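Wodthorpe Assembly Cell: Progress Report to the Vavitz Fund
September 27, 2024
Prepared by Yiğit Aksoy
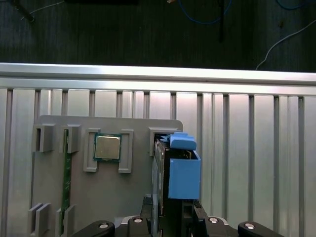
Wrist camera view: the gripper placing the blue-capped module in its slot bracket on the fixture board.

Status

The work is on schedule except for the hand-guided recordings, which are behind. Spending is within the approved amount. We are not asking for changes to the plan this period.

Work done

The task is to seat computer parts in a fixture board that stands upright. An operator drives the arm by remote control, and we record the arm motion together with the wrist camera video. The recordings are then used to train the arm to do the same insertion without an operator.

We have 463 recorded demonstrations of the module insertion. Şükran Yalçınkaya reviewed all of them and kept 326. Most of those she dropped had a long pause in the middle, where the operator stopped to line up the module with the slot. A smaller group had a dropped signal from the wrist camera -- we replaced the cable and have not seen the fault again.

Ozan Güneş and Aldo Martinelli did most of the driving. Both report that the last part of the insertion is the hardest to do remotely. The operator cannot feel when the edge of the module touches the bracket and has to judge it from the video. We lowered the top speed of the arm near the board, and Ozan's later recordings are smoother as a result.

Hand-guided recordings

The plan called for 200 demonstrations in which the operator holds the arm and moves it directly. We have not reached that number. The operator's hand often blocks the wrist camera, and those recordings can't be used. Başaran is making a longer handle for us. Until it arrives, Muammer Yüksel is using the time to finish the labeling tool.

Training

We have trained 2 versions of the controller on the kept recordings. Neither has been tested on the full task yet. Tests will start once Gusto returns the force sensor, which is out for calibration.

Next period

Finish the hand-guided set. Run the first unassisted insertions. Compare results from the two kinds of demonstration and report them in January, along with the updated equipment list that the fund asked for.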